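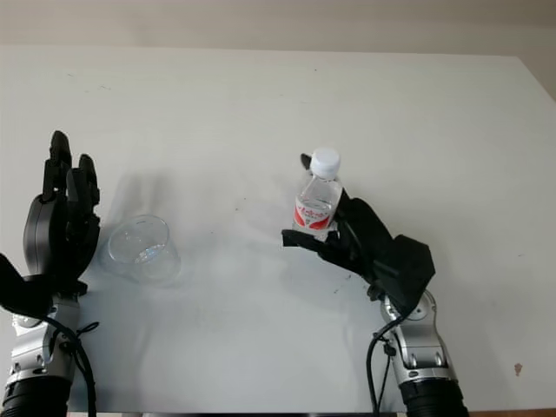
Bench 2, clear cup on its side, bottle upright. White top.

October 2019

Started on the white table today. Bernadette Mahmoud wants the surface sorted before the November bookings, and I said I would write down what we try so we don't go round in circles as we did with the Drakthorpe benches.

State of it: matt, a bit grey under the room lights, specks and scuffs all over. Wiped a patch near the wall with warm water and a drop of washing-up liquid. Some of the specks came off, the scuffs didn't. Dried it with a paper towel and went over it again with the Gestevska cleaner, neat, left for a few minutes. Slightly better. The longer scuffs still catch a fingernail so they are in the surface and no cleaner is going to shift them.

Clear cups are hard to see on this top. When one is lying down you get the highlights and a faint grey outline and that's your lot. I have knocked two on to the floor this month reaching for something else. Bernadette suggested a coloured mat, I would sooner have tinted cups. Asked Marchetti for a price on both. No reply yet.

Pouring. Wanted to know how much to put in a cup before it gets awkward to move. Did it by weight on the small scale, cup zeroed first. Filled to the brim is no use to anyone. Two fingers below the rim is comfortable and you can slide it across the table without slopping. Anything less than a third full and the cup is so light that a sleeve will have it over. Bottles are steadier but the thin-walled ones give when you squeeze them with the cap off, and the water comes up over the neck. Hold them lower down, where there is more water behind the plastic.

Spill test, 12 goes, 108 g of water each time, tipped from a cup on to the middle of the top. It spreads towards the wall side more often than towards the front. Put the level on it: the table is down at the back right. Packed that leg with a folded bit of card and it is better but not right. Needs a proper foot. The Kollov ones in the drawer are the wrong thread, I tried.

Also weighed what went in and what came back. Total out of the bottles over the day, 2,090 g, and 1,954 g recovered in the tray and the weighed towels. The rest went down the gap by the wall or dried off — I had the heater on after lunch, which I should have thought of. Do it again with the heater off and tape along the back edge.

Cups: lay them on their sides to drain, they dry quicker than rim down on the table, where they leave a ring. They do roll. A strip of towel under each one stops it.

Bernadette thinks we should sand the whole top and recoat. I think sand one corner first and live with it for a week. If the gloss comes up uneven we have only spoilt a corner. She has agreed to that, front left, masked off.

To do
Chase Marchetti about cups and mat
Feet for the table, check thread size before ordering
Tape for back edge
Repeat weighing, heater off
Sand test corner, 400 then 800, note how long each takes
More paper towels, we are on the last roll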